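15 Jan 2025

Vedthorpe away is off. Waterlogged, says the league, as it was last year and the year before, and I would like to know what Vedthorpe does with the money it charges visiting clubs for parking. Buys more water, I suppose.

So I had a free afternoon and spent it on the bus question, which has been sitting on my desk under a cold mug since August. We have 16 players who travel, plus me, plus Saodah Tarigan with her bag of tape and her opinions, and a minibus that has done more miles than the moon. Rizal drives it. Rizal Teoh is also our left back, which means that on a long trip he drives two hours, plays ninety minutes, gets kicked by a winger half his age and then drives two hours home. I have been calling this "club spirit" for three seasons. Juwita Sopacua calls it something else, and she is the one who reads the insurance. 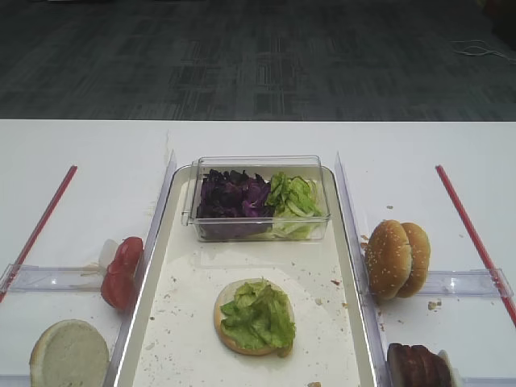
Juwita's quote for a hired driver and a proper coach came in at 3,576 for the rest of the season. I read it twice and then went to look for something to eat. She had put it all in a spreadsheet with a line for meals on the way home, and I said we could save there by feeding everybody at our place before we set off. A tray like that one, long and white with crumbs all over it, is what I have in mind, and after our lot have been at it there would be nothing left except the crumbs. She said the meals came to 625 and that I was changing the subject. I was.

The cheaper idea is sharing with Pludedon, who play in the same towns on the same dates about as often as not. The trouble is that we haven't spoken to Pludedon in a civil voice since the cup game, when their goalkeeper sat on Sutrisno. Sutrisno Wuisan says he has forgiven the man. He said it through his teeth, but it's a start. Two teams on one coach after a derby might at least keep the driver awake.

Phoned Miroslava Bondarchuk, who runs things over there. She was pleasant, which worried me. They already hire from Tambunan and pay by the trip, and she thinks 22 of their people would travel in a normal week, which by my sums means a bigger coach or some very close friendships.

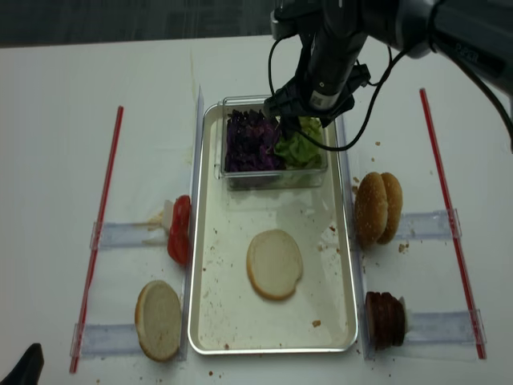

She wants their pick of the seats. I said we would toss for it. She said she'd bring the coin, and I am going to look at both sides of it.

Told Rizal in the evening. I expected relief and got sulking. He likes driving. He likes choosing the radio station, and he likes that I can't drop him while he has the keys. I said no more driving home after a match, full stop, and he asked who would look after the minibus. It smells of liniment and old oranges and the back door is held with a belt. I told him he could visit it.

Training tomorrow if the lights work. Find the good cones. Ask Saodah whether Sutrisno's ribs are really ribs or only a mood. Write to Drenix again about the shirts, two of which say "Sutrino."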